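Demonstration Visit to the Zekton Automation Hall: Switch Panel Operation by a Mobile Robot

Individual project report, second-year module in Industrial Control
Author: Negin Abbasi

1. Purpose of the visit

The module requires each student to attend one industrial demonstration and report on it. I chose the December open day at Zekton, which has a test hall on the Rallside estate. The subject of the demonstration was the operation of existing electrical cabinets by a robot, with no change to the cabinet itself. This is of interest for plant rooms where the switchgear has many years of life left and no remote control was ever fitted.

My questions before the visit were:

- How does the robot find a given control on a door it has already been shown?
- How does it confirm that a command has been carried out?
- Which types of control cause the most trouble?

2. Arrangement of the day

Visitors were admitted in small groups. Each group received a short talk, a safety briefing and then a demonstration lasting 5 minutes, followed by questions. The talk was given by an engineer from Ahmadpour, the firm that supplies the control software. The robot's arm and base are built by Zekton. Visitors stood behind a painted line and were not allowed to handle the equipment. A second member of staff held a wireless stop for the robot throughout - this is separate from any stop button on the cabinet.

3. The task

The operator picks an action from a list on a tablet, for example "turn selector, right door, lower left". The robot then performs four stages: approach, locate, act and check. In the locate stage it matches the camera view to a stored map of the door. The map is made once, by hand, by a person who marks each control and gives it a type. The type decides the motion that will be used.

The engineer stated that the stored map for the demonstration cabinet took 2 hours to prepare and that most of this time went on the rotary switches. A push button needs only a position and a direction of travel. A rotary switch also needs an axis, a list of stable positions and a limit on torque.

4. The cabinet

The panel work was done on a pair of light grey doors set side by side. The left door is mostly for indication. It carries three lamps across the top, amber, green and red in order, and a digital meter whose three main readings were all close to 225. There is one rotary selector with a white lever lower down, and a high-voltage warning sign at the bottom in Chinese.

The right door has most of the controls. There are green and red push buttons in two separate rows, a red mushroom-head emergency stop, a buzzer and further lamps. It also has three rotary switches, two with white levers and one with a black knob. The small label plates are printed in Chinese on the left door. The software does not read labels of this kind during a task and relies on position alone, so a map made for one door cannot be used on another with a different layout. 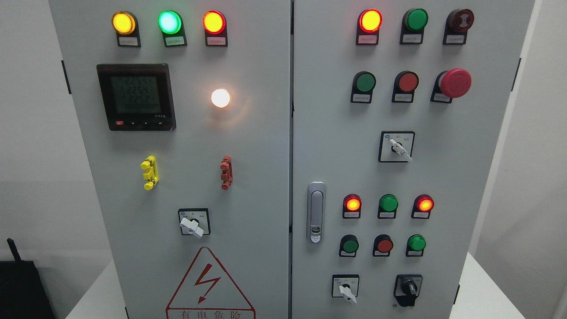
5. Observations

5.1 Push buttons

The robot pressed buttons with a single rigid fingertip. Contact was made slowly and the arm stopped when the force reached a set value. I was told that the approach starts 400 mm from the door and that the final part of the travel is made under force control only. All presses requested by our group were accepted by the system at the first attempt.

The emergency stop was excluded from the list of actions. The software treats the area in front of it as a keep-out zone, and the arm took a visibly longer path to reach the controls beside it.

5.2 Rotary switches

These were slower. The lever had to be gripped from both sides, and the wrist then had to turn on the same axis as the switch. On one attempt the grip was off centre and the lever moved only part of the way before the torque limit was reached. The robot released it, backed off and tried again. The second attempt was completed.

The black knob was not attempted with our group. According to the engineer it offers less to hold than a lever and needs a different fingertip, which was not fitted.

5.3 Checking the result

The check stage compares the lamps before and after the action. This is simple in principle, but lit lamps are bright and can wash out in the camera view. The team deals with this by taking a second exposure at a lower setting. For rotary switches the lever angle is used as well. I regard the lever angle as the better evidence, as a lamp may stay dark for reasons that have nothing to do with the switch.

5.4 Time per action

Staff quoted a total of 470 actions logged during the trial period on this type of door. They did not give a split by type of control. I asked for one and was told it would appear in a later report by Pandberg, the site operator paying for the trial.

6. Limits of this report

Only one cabinet was seen and the lighting in the hall was steady. No fault was introduced during the demonstration, so I cannot comment on how the system behaves if a breaker trips during a task. I also had no access to the force data.

7. Findings

Position-based mapping is adequate for a fixed door and is easy to understand. The cost lies in making the map and in keeping it correct if a control is replaced. Rotary switches set the pace of the whole system. For a further project I would propose measuring the effect of grip offset on torque for a white-lever selector, using a bench rig and a hand-held gauge - no robot would be needed.

Last updated: December
Shares: 5

3 comments

k_tranter: Useful, thanks. Did they say what happens if the base is not parked square to the door?

Negin Abbasi: The locate stage corrects for it within a few degrees. Past that it parks again. I should have put this in section 3.

oldpanelbuilder: I would want the meter reading logged as part of the check. A lamp tells you very little on its own.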